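Dratport FAQ

Last updated January 22, 2022

I get a lot of the same emails about Dratport, so I finally sat down and wrote the answers in one place. If yours isn't in here, write to me anyway, I like the mail!

What is Dratport, in one breath?

It's the control software I write for two-arm tabletop setups. It reads the joints, takes a goal from whatever planner or policy you plug in, and sends out motor commands without letting the two arms bump into each other. The planner that comes with it is called Gidov, and you're free to swap it for your own.

Do I need both arms?

Nope. Set arms to 1 in the config and the collision checks between arms switch off. Everything else works the same (the startup screen still says "pair ready", sorry, that's on my list).

How fast does the control loop run?

250 times a second on a plain desktop. Perception is a lot slower and lives in its own process, so a late camera image won't stall the arms. If you see the loop dip, look at your logging first. Mine was writing every joint value to a slow disk for weeks before I noticed.

Can it do weighing tasks?

Yes, and they're my favorite thing to test with! Weighing is sneaky, because the scooping is only half of it. The software has to keep the scoop level, put one arm near the scale while the other is busy at the tub, and decide when a scoop counts as full. My test task is called Ridgeway and it uses dried soybeans, mostly for how easy they are to sweep up.

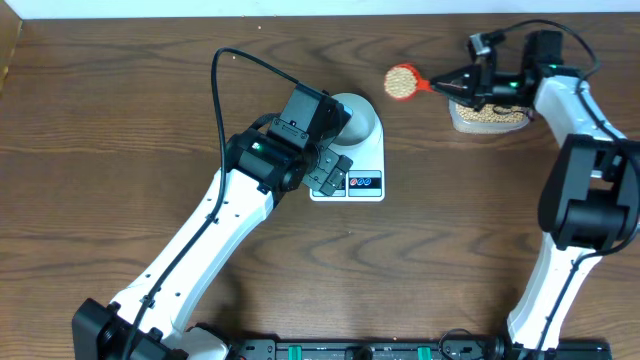 Ridgeway task: right arm with a full scoop over the bean tub, left gripper over the scale.

In the planner, that pose is a waypoint called "lift clear". The carry speed is capped from there on, and the wrist gets a tilt limit until the beans are poured. You can change both numbers in the task file.

How does it know what the scale says?

Two ways. You can crop the display out of a camera image and run the little digit reader, or you can type the weight in by hand after each run. I'd start with typing. The digit reader hates glare, and a gripper parked in the wrong spot will block its view.

What is Fitness?

It's the scoring tool, and no, it won't count your steps. Fitness replays a folder of runs and gives each one a score for spills, time and jerky motion. My own folder has 1,141 runs in it, 274 of them from the Ridgeway task. You can change the weights if you care more about spills than speed, which I do.

My arm shakes when it holds something heavy. Help?

Lower the wrist gain a little and try again. If it still shakes, check that the cable has enough slack to follow the wrist all the way around.

Can I stop a run halfway?

Hit the space bar. Both arms hold where they are, and you get 60 seconds to resume before the run is closed and saved as partial. Please keep a real stop button within reach too.

When is the next release?

February, if the new config checker behaves. Old task files will still load.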